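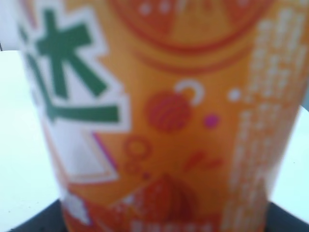 Célula de traspaso Tisau

La célula de traspaso Tisau es un puesto robotizado de dos brazos, instalado en el taller de Girkinby e integrado por la firma Zaugg, que se usa para coger envases de bebida, pasarlos de una pinza a otra y dejarlos de nuevo sobre la mesa. El nombre designa tanto el conjunto mecánico como el procedimiento de puesta a punto que lo acompaña, redactado en su mayor parte por Nathalie Tremblay. La documentación comercial la presenta como una célula «de mantenimiento mínimo», calificación que el registro del propio taller no respalda.

Composición

Cada brazo termina en una pinza paralela de dos dedos negros, montada sobre una placa del mismo color. Detrás de la placa, sujeta con un soporte, va una cámara de muñeca de carcasa gris clara. El cableado es exterior: sale de la parte alta del brazo, forma un bucle y vuelve a la muñeca, con otros tramos que cuelgan por debajo del antebrazo. La superficie de trabajo es una mesa blanca.

El control de ambos brazos corre a cargo de un programa de Kindard, cuya versión instalada lleva el número interno 1104. No se ha publicado ninguna comparación independiente entre esta versión y las anteriores, y las mejoras que se le atribuyen proceden del proveedor.

Puesta a punto

El procedimiento empieza por la mecánica. Se comprueba el apriete de los tornillos de la placa, se abre y se cierra cada pinza 20 veces sin carga y se revisa que las puntas de los dedos coincidan al juntarse. Una desviación de 2 milímetros entre puntas obliga a desmontar. La tolerancia original era más generosa; Tremblay la redujo después de varias caídas de envases, aunque el informe correspondiente no demuestra que la causa fuera esa.

Sigue el ajuste de las cámaras de muñeca. El manual pide calibrarlas con un patrón plano y verificar después el resultado con un envase real. El segundo paso se omite con frecuencia, y es el que más información da: a muy corta distancia la imagen pierde nitidez, y los impresos de una etiqueta se reducen a manchas de color. Que el programa siga localizando el borde del envase en esas condiciones es algo que el fabricante afirma y que en Girkinby se comprueba cada vez.

La última fase es el traspaso. Un brazo sostiene la botella por el cuello y el otro la toma por la zona de la base, con una presión que debe bastar para retenerla sin deformar el plástico. El valor de fuerza se fija a mano, envase por envase. 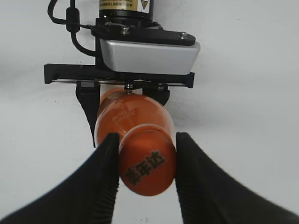
El orden de apertura es el punto más discutido. La guía de Zaugg indica que la primera pinza se abra en cuanto la segunda alcance la fuerza prevista. Tremblay introdujo una espera de 60 milisegundos entre ambas acciones, que figura en el procedimiento vigente. Alfie Clegg, encargado de reparaciones del taller, sostiene que la espera solo disimula un retraso en la lectura de la fuerza -- y que habría que corregir ese retraso en el programa. Kindard no ha respondido por escrito a la objeción.

Conservación y averías

Las intervenciones habituales son tres: limpieza de las caras de agarre, reapriete de fijaciones y recolocación de cables. Esta última es la más repetida. Los bucles exteriores deben dejar juego suficiente para el giro de la muñeca, pero un tramo demasiado largo puede rozar la mesa o cruzarse delante de la cámara. Zaugg recomienda bridas a distancias fijas; Clegg las retiró en junio alegando que tensaban los conectores. No hay datos que permitan dar la razón a uno u otro.

Los dedos se sustituyen por parejas. El desgaste se juzga a simple vista, criterio poco exigente para una pieza de la que depende todo el ciclo. Tras cada cambio se repite la aproximación lateral a baja velocidad, con la botella de pie y la pinza abierta.
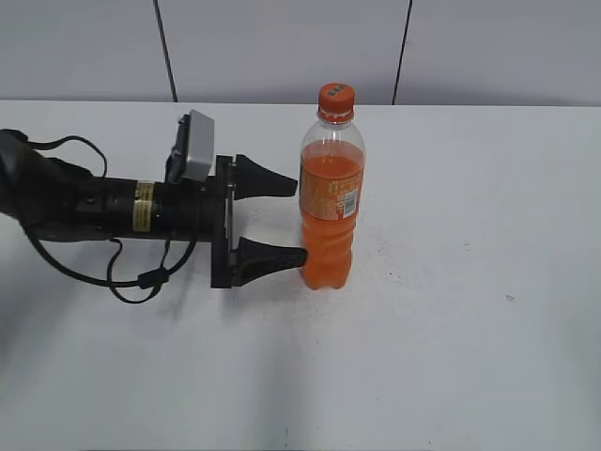 Aproximación lateral de la pinza a una botella de refresco de naranja.

Valoración

La célula cumple su función con envases cilíndricos y rígidos. Las afirmaciones sobre su capacidad para manejar «cualquier recipiente» carecen de ensayos publicados que las sostengan. Tampoco se conoce el tiempo total dedicado a ajustes, ya que el registro anota las averías pero no las correcciones menores hechas entre un ciclo y otro. La última revisión del procedimiento, fechada el 29 de junio de 2024, mantiene la espera entre pinzas y deja pendiente la cuestión de las bridas.

Véase también: pinza paralela; calibración de cámara de muñeca; manipulación con dos brazos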